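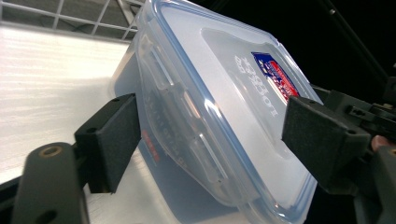
Clear storage container with a light-blue rim around the lid.

Turtle Head-Start Project, Lumwood Zoo
Progress report to the Sternetti Fund, second grant period
Prepared by Simone Cordeiro, project lead

Where we are

The Fund asked for a report on whether raising wood turtle hatchlings at the zoo through their first winter gives them a better chance once they go back to the creek. My answer at this stage is that we don't know, and I would be wary of anyone who told you otherwise on the strength of our numbers so far.

We took in 60 hatchlings last fall. Half went straight back to the stream bank after being measured and marked. The other 30 stayed with us over the winter, indoors and warm, eating well and growing much faster than they would have outside. They were big when they left. Visitors and the local paper both took that as proof that the project works. A big turtle is proof that we fed a turtle.

What we need to show is that a bigger turtle is harder for a raccoon to eat, and that it stays alive long enough to matter. Wood turtles take many years to reach breeding age. Nothing in a grant of this length can reach that far, and the original proposal (which I signed, so I take my share of the blame) was too cheerful on this point.

Tracking

Kacper Zieliński fitted radio tags to the larger animals before release. The batteries are rated for 120 days. In the field several tags went quiet well before that. A silent tag can mean a dead battery, a tag that has fallen off, a turtle that has wandered out of range, or a turtle that has been carried away in something's mouth. Kacper has sorted the silent ones into "likely lost tag" and "unknown," and I have asked him to put them all back under "unknown" until we have a reason to do anything else.

The small hatchlings released last fall were too light for tags. We can only find them by walking the bank and looking, and a hatchling is very good at not being found. This leaves us comparing a group we can follow with a group we can't. If the tagged turtles turn up more often, well, of course they do.
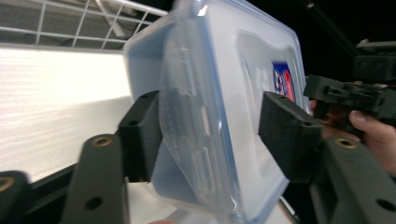

Snap-on lid with a thin blue edge, gripped on both sides.

Joscha Strobel has suggested a fix, and I think it's a decent one. For next season we would hold tagging to whichever animals meet the weight limit by late summer, from both groups, and run the bank searches without telling the searchers which marks belong to which group. It costs more hours. It also means a smaller sample, and I can't promise the sample will be big enough to settle the question.

Health

All turtles passed a vet check before release. Holger Haugland, who did the exams, noted soft shells in a few of the fastest growers and asked us to cut back on feeding. We did. The shells firmed up by the next exam, but we changed the lamps in the same period, so I can't say which change helped or if they would have firmed up anyway.
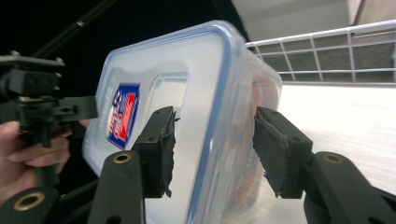 Holger has also raised the matter of disease. Any animal kept at a zoo and then put back in the wild may carry something with it. Our turtles were housed in a separate building with their own nets, boots and footbaths, and swabs came back clean for the things we tested for. There are things we didn't test for. A wider panel is priced in the budget note and I would put it ahead of new tags if the Fund can only pay for one.

The site

The release site is a stretch of Gondar Creek with 2 acres of sandy bank where the females nest. The land is privately owned and the owner has been patient with us. The bigger worry is upstream, where the road is due to be widened. I have read the contractor's statement that runoff will be "fully managed" and I've read statements like it before. If the nesting bank silts up, it won't matter how large we grow our hatchlings.

There is a case for spending part of next year's money on fencing nests against raccoons and leaving the rest of it alone. Fencing is dull and cheap. It would never have brought the television crew out. Marichka Vasylenko, who looks after our education program, is against moving funds away from the indoor nursery, since the schools come to see it and she has bookings into November. I understand that, though I don't think school bookings should decide it.

Money

Spending is on track except for heating, which ran over, and travel, which ran under when the spring floods kept us off the creek. We ask to move the unspent travel money to heating. Equipment spending is complete apart from one receiver that was sent back faulty and has not been replaced. The supplier says it is on its way – they have been saying so for a while.

What we'd like from the Fund

A decision on the wider disease panel. A view on nest fencing, even a rough one, before we write the plan for next season. And permission to drop the phrase "proven success" from the project page, where it appears under both our logos. I didn't write it and would like it gone before the next release.
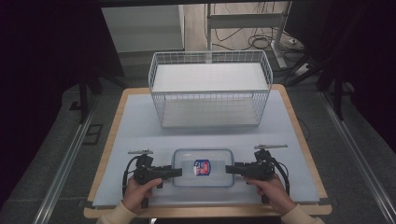
LUMWOOD, Aug 23, 2024

Late addition. Kacper was at the creek this morning and picked up a signal from one of the tags listed as unknown. He followed it to a log jam below the footbridge and found the turtle alive, with the tag still on and a fresh scrape on the shell. It was weighed and let go where he found it. It had gained a little since release.

This is good news for that turtle. I have updated the table and left the conclusions above as they were. The receiver Kacper used is the older one, which picks up a weak signal better than the newer model, and he will take it along the whole stretch again before the leaves come down. Any further tags he finds will go in the next report, along with whatever state the turtles are in.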